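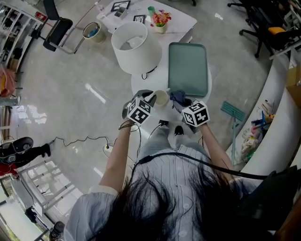 A dropped tracking marker ought to stop a recording. At Skirnlow it did not, and I think the decision behind that was wrong.

The fault itself was dull. Hand-held grippers are located by the printed markers on their cubes. When a cable worked loose at the left gripper, its jaw reading froze at the last good value while the pose carried on updating. The logger filled the gap and raised a warning in a file that was read once a week. Of 2183 episodes recorded in June, 29 held a jaw that never opened. A policy trained on the full set then closed on a cup and would not let go, and the arm pulled against the operator's hand for 2 seconds before she reached the stop.

Samina Gilani's report for Wesdale blames the connector. A better connector is welcome, but connectors fail – they are handled all day by people leaning over tables and folding cloths. The fault that matters is a logger that treats missing data as old data.

The usual objection is cost. Halting on every stale reading would interrupt sessions, and operators dislike it. I accept that. A halt takes a minute to clear, and it happens with no powered arm in the room. The Stefanou rig now halts after three stale samples. Skirnlow still interpolates.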